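3. Planning the Purchase

3.1 What the budget had to cover

The first draft of our equipment budget had one line in it, and the line said "arm." Grant reviewers like a short budget, and so did we, until Comfort Arthur asked where the arm was going to be bolted. The second draft had eleven lines and has only grown since. We report the process in some detail in the hope that other small labs can make different mistakes from ours.

The task family was fixed before any vendor was called. We wanted household work of the kind found after a meal: picking up bowls, putting fruit into them, and loading a dish rack. These tasks sound modest, and funding panels have told us so. They are hard on hardware in ways that a catalog does not mention. A bowl has to be held by its rim, so the fingers must be thin enough to get over the edge and stiff enough not to bend under a load that hangs entirely to one side. Figure 2a shows such a rim grasp from the wrist camera, with two further bowls and an apple waiting close by.

We priced three routes. The first was the Prurkon package, a complete cell with arm, gripper, controller and a service contract written by someone who had clearly been hurt before. The second was the Prieto arm with a gripper bought separately. The third was to build our own gripper and spend the savings on a second arm. Lihua Kang argued for the third route and was outvoted, on the grounds that the savings would in practice be spent on Lihua Kang's time.

Table space was the next surprise. The reach figure on a data sheet is measured to the wrist flange, with no gripper, no camera and no tabletop in the way. Before ordering, we now tape the useful area onto the bench and put the real objects inside it. Anyone who skips this step will own a very good robot that can touch half a rack.

Figure 2. Wrist-camera views from the household tasks. (a) Rim grasp on a white bowl. (b) Closed gripper facing a black dish rack that holds two plates. 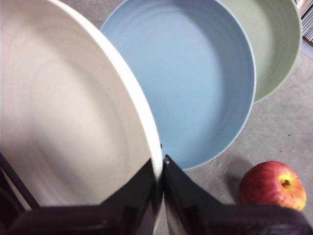

3.2 Consumables, spares and the things we forgot

Fingers wear out. We had budgeted for one spare pair, in the belief that fingers were furniture. Our revised rule is to treat them like printer toner and order them on a schedule, with a separate line for the small screws that hold them on. The screws cost almost nothing and can stop the work for a week. Dede Essien keeps them in a labeled jar and will say how many are left whether or not the question has been put.

Cameras need the same treatment. A wrist camera travels with every motion of the arm, and much of what it records while traveling is smeared. The cheap model we started from had a slow shutter and a pleasant manner. The quote for the Celport replacement was high enough to be read aloud twice at the Monday meeting. Before approving it we asked whether better lamps would do, because lamps come out of a different account. Shorter exposures need more light in any case, so the two lines should be planned together, and in our budget they were on different pages. 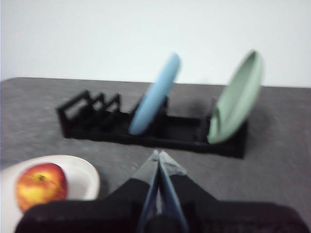

Props were entered as "miscellaneous, 40 dollars," a figure that covers dishes for a cautious project. It does not cover a project in which plates are released slightly before they reach their slots. We recommend 100 dollars at the start, two identical racks, and dishes from a line the store is unlikely to discontinue. Matching a bowl halfway through a study is slower than buying one, and a new rim thickness means that earlier trials can no longer be compared with later ones. Fruit should be listed as well. Our purchasing office, Zikarcombe, returned the first apple receipt with the note "food not permitted at meetings," and the exchange that followed took longer than the apples lasted.

Labor is the line most often left blank. Someone has to put the objects back after each trial. For a planned set of 1216 trials, Zdzisław Michalski timed the resets in a pilot and multiplied, then checked his arithmetic, then went for a walk. The result exceeded the cost of the gripper. We had treated resetting as something that happened between experiments, and in hours it was most of the experiment.

Finally, we hold back a reserve of 1000 dollars with no purpose attached. Rosario Caputo, who signs the forms, objected that a line with no purpose cannot be approved. It was entered as "cables" and has so far been spent entirely on cables.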